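So my project was supposed to be about old computers, and then I fell down a hole about where they go when people are done with them! I live in Parkness, so I asked 70 households what's sitting in their closets (thanks to Colette Arnaud for knocking on doors with me in November). 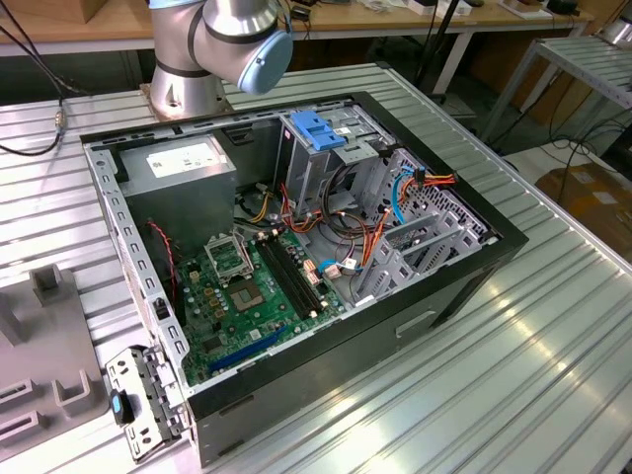 A desktop tower with the side panel off and the CPU socket empty.

More than 15 people told me they're keeping a dead PC "for the photos." My grandma has one too, under the sewing table. Next I want to ask the same questions in Skavbridge, if Aurélien Millet can drive me.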